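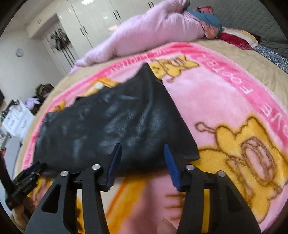 # Wäschetag im November

Eigentlich wollte ich nur schnell die Sommersachen wegräumen, und dann saß ich doch wieder bis zum späten Nachmittag auf der Bettkante und hatte jedes Teil dreimal in der Hand. Wer schon länger hier mitliest, kennt das von mir. Angefangen habe ich diese kleine Galerie vor Jahren, damals noch mit vierzig Bildern auf einmal (die alte Seite hatte am Ende 2674 Aufrufe, worauf ich bis heute ein bisschen stolz bin!), und inzwischen darf es ruhig weniger sein. Diesmal gibt es etwas mehr Text, weil mir beim Falten immer so viel einfällt.

**Schwarz auf Rosa**

Ein schwarzes, leicht glänzendes Knäuel auf der rosa Fleecedecke, noch ganz zerknittert. Am rechten Rand der Decke steht »LOVE FOOTBALL«, und dazwischen tummeln sich diese gelben, eckigen Kerlchen, die mir jedes Mal gute Laune machen.

Die Decke liegt bei uns das ganze Jahr auf dem Bett. Im Sommer obenauf, weil sie so schön bunt ist, und ab November dann wirklich zum Einkuscheln. Shinji Nagano, mit dem ich seit der Umschulung befreundet bin, hat mir einmal vorgeschlagen, sie gegen etwas Schlichtes in Grau zu tauschen. Ich habe ihm daraufhin eine Tasse Tee eingeschenkt und das Thema gewechselt.

Fürs Zusammenlegen taugt sie übrigens prima. Dunkle Sachen sieht man auf dem hellen Untergrund sofort, und auf dem Fleece rutscht auch glatter Stoff nicht so leicht weg wie auf dem Bettlaken. Fusseln gibt es natürlich – bei Schwarz besonders –, da gehe ich zum Schluss einmal mit der Rolle drüber und gut ist.

**Wie ich es mit den glatten Stoffen halte**

Erst ausschütteln, kräftig, am offenen Fenster. Dann flach hinlegen und mit der Hand von der Mitte nach außen streichen, bis die gröbsten Falten draußen sind. Ärmel oder Träger nach innen, einmal längs, einmal quer, fertig. Ich habe eine Zeit lang alles gerollt, aber in unserer Kommode (die Vika, ein Erbstück meiner Tante) sind die Schubladen so flach, dass die Rollen oben immer hängen blieben. Jetzt liegen fünf Stapel nebeneinander, und die dunklen Sachen haben ihren eigenen ganz links.

Bügeln tue ich solche Teile nur, wenn es gar nicht anders geht, auf der kleinsten Stufe und mit einem Küchentuch dazwischen. Meistens reicht es, sie über Nacht auf einen Bügel zu hängen.

Im nächsten Beitrag kommen dann die Wollsachen dran, und vielleicht auch endlich der Schrank im Flur.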